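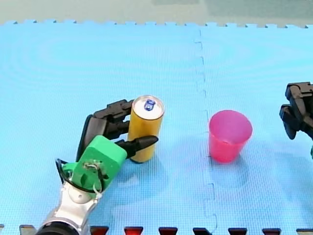 Borghild Fagerlund

Ottmar Hamann didn't fly for 27 years. Last October he boarded a plane to Zindia with a puzzle book and a bag of mints, and he is still grinning when he talks about it.

"I kept my eyes open the whole way," he says. "That was my task - no headphones, no hiding under a coat."

He had joined the Trultwood course for people with a fear of flying, and I loved hearing how small the first steps were. He began by saying the word "turbulence" out loud at breakfast. Then he watched take-offs from a car park, twice a week, until he got bored.

"Bored was wonderful!" he tells me. "I'd never been bored near an airport in my life."

The hardest part was giving up his checking. He used to read the weather for every town between home and Uzor, even when it was his sister flying and he was staying put. "My therapist asked me to leave it for one evening. I was cross with her, and I slept badly. The second evening I only looked once."

He still gets sweaty hands at the gate, and he has stopped waiting for that to go away. His next flight is already booked, with his sister in the seat beside him - she wants the window.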